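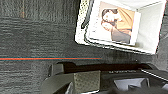

Plindville, 06/04/2018

4.1 Flat things in boxes

I'll start with the chore I was most cheerful about beforehand, which was tidying small things in and out of a box. We picked it because everybody does it at home and the packing benches at Căpraru do it all day long. You put a card in, you take a card out, a child of four could manage. Figure 1 shows how it looks from the wrist: a white open box on the carpet and a photo card lying in the bottom of it, two people close together on the print and a wide white margin along the left and bottom.

That margin is what I want to talk about. You and I would slide a fingernail under it without a thought. Our gripper has a textured pad and no fingernail, and a card lying flat on the floor of a box gives it next to nothing to pinch. Tove Bjarnason suggested pushing the card against the inner wall until it tipped up (this is how she gets coins off a table), and I liked the idea so much that we rewrote that part of the Gritonero planner for it. It did help! It also bent a fair few cards, and I wouldn't want it let loose on anyone's wedding pictures.

Across the whole study we logged 1086 attempts over 12 chores, and the box chores took up 500 of those, far more than I'd planned for. Most of the failures were dull ones. The fingers closed a shade too high, came up with nothing, and the arm carried its nothing very carefully to the other side of the room. The software was quite sure it had done the job, and I find that more worrying than the miss itself.

4.2 Bags, and what holds them up

Bags were the other way round. I expected misery, and the reach itself was fairly friendly, as a handle that arches up over the opening is a lovely big target. The tote in Figure 2 is a good sort for this, with a cream woven side flecked in black, a thick black rim and a pale lining that stands out well on camera. Bilal Issa's detector looks for the dark trim first and works out the opening from there, so all that contrast is a gift to it. He tried a plain canvas bag as well and the detector sulked.

Where things went wrong was in what the camera could see once the hand was low and close. From down there you get a great deal of ceiling, an air vent, a bit of wire shelf, and not much about what's in the bag. A person would just lean over and look. We could add a second camera, and I expect we will, but I'd like to know first how far one gets us. 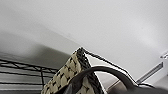 4.3 Clutter, cables and soft edges

Now for the part where I have to be less cheerful. A real room has cables in a tangle and a shelf of packaged goods behind whatever you're working on, and soft things that lie up against other soft things. When a white fabric object sits right beside a patterned one with a shaggy striped border, where does one stop and the other start? I can tell you in a blink. Catach, our segmentation code, draws the line somewhere new each time the wrist turns.

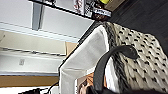
We tried the obvious cure and let the finger settle the matter by touch, pressing lightly and watching what moved. It's slow, and fabric is maddening, as you press one piece and its neighbour comes along for the ride. Bilal thinks a better force sensor would sort out most of it. I'm less sure, and we've had that argument since March without either of us giving an inch.

So can it do the chores yet? My own answer is that it can do bits of them, with one of us standing by. Picking up a bag by a good handle, yes, I'd trust it with that most days. Clearing a box of flat things I would still do myself, and sorting a heap of cloth I'd leave for the next version of the hand, which Tove is drawing up now with a thin lip on one finger.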